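3.2 Collecting demonstrations

All demonstrations for the block tasks were recorded in simulation. We had planned to collect half of them on the physical arm by kinesthetic teaching, where the operator holds the wrist and moves the arm through the task, and half by remote control. After a short pilot in November we dropped the first half of that plan for this task. Guiding the arm by hand worked well for large motions such as wiping or pushing a drawer shut, but operators tended to lean on the wrist during the last part of a grasp, and the recorded joint torques then mixed the weight of the arm with the weight of the person's hand. We return to the hand-guided recordings in Section 5, where they are used only for the wiping task.

Remote control was done with Nesine, a small teleoperation program written for this project. The operator holds a six-axis input device in the dominant hand and sees the simulated workspace on a monitor. Moving the device sets a target velocity for the point between the fingertips, and a button opens or closes the gripper. Rotation is switched off by default. It can be turned on with a second button, but in practice operators used it only when a cube had been placed at an angle to the fingers. The target velocity is passed to an inverse kinematics solver, and the resulting joint positions are sent to the simulator. Both the operator's command and the joint positions are stored, along with the camera image, the gripper opening and the pose of each cube. The cube poses are kept for scoring and are never given to the policy.

3.3 Operators and instructions

The demonstrations were given by 2 operators, both of whom had used the Trernonura interface in our earlier work on drawer opening. Each had a practice period with Nesine before recording, and practice attempts were thrown away. We did not script the motions. The written instruction was to pick up the red cube, lift it clear of the surface, and hold it still until the program showed that the attempt had been saved. Operators were asked not to touch the green cube, which was present as a distractor.

Early on we noticed that the two operators approached the cube differently. One came down in a straight line from the starting pose. The other first moved level until the hand was over the cube and then lowered it. Both are reasonable ways to do the task, and we first thought that a mix would give the policy more variety. In the pilot it did the opposite of what we wanted. A policy trained on both styles often started down the diagonal path, then switched to the level one partway through, and stalled above the mat with the gripper open. We therefore asked both operators to use the second style, placing the hand above the cube first, with the fingers to either side of it, and only then lowering to the grasp height. Other variation, such as speed and the exact height at which the descent began, was left alone.

3.4 Pauses and the moment of grasp

The most difficult part of each demonstration was the time just before the gripper closed. Depth is hard to judge on a flat monitor, and operators slowed down or stopped while they checked the position of the fingertips. These pauses are a known problem for behavior cloning. During a pause the images hardly change and the recorded command is close to zero, so the policy learns that the right thing to do near the cube is to stay where it is.

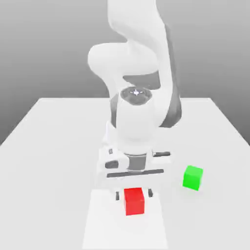 Figure 3. The simulated arm over the red cube, with one finger on either side. The red cube is on the white mat and the green distractor cube is on the table.

We tried two ways of dealing with this. The first was to remove every time step in which the commanded velocity fell below a threshold and the gripper state did not change. This is simple, but it also removed the short hold after closing, and the policy then began to lift before the fingers had settled on the cube. The second was to keep the hold and remove only the low-velocity steps before the close command. We used this second version for all results in Section 4. The threshold was set by one of us (Jonatan Magnusson) after replaying the pilot recordings, and it was not tuned again afterward.

3.5 Data set

After filtering we kept 68 demonstrations. Attempts were discarded if the cube was dropped, if the green cube was moved, or if the input device lost its connection. We did not discard attempts in which the operator missed the first grasp and tried again without knocking the red cube off the mat. These contain corrections that a clean demonstration does not, and leaving them out made the policy noticeably worse at recovering from small errors in position.

Cube positions were drawn at random at the start of each attempt. The red cube was always placed on the mat and the green cube always off it. This choice makes the task easier than it might look, as a policy could in principle find the target from the mat alone and ignore color. We check for this in Section 4.3 by swapping the cubes at test time.

The recordings were converted to the Lenico format used by our training code. During conversion the images were downsampled and the commands were expressed relative to the current fingertip position, following the convention in Ekström's controller library. Cristóvão Caldeira repeated the conversion from the raw logs on a second machine and compared the output. The only differences were in the time stamps of the first step of each attempt, which are not used in training.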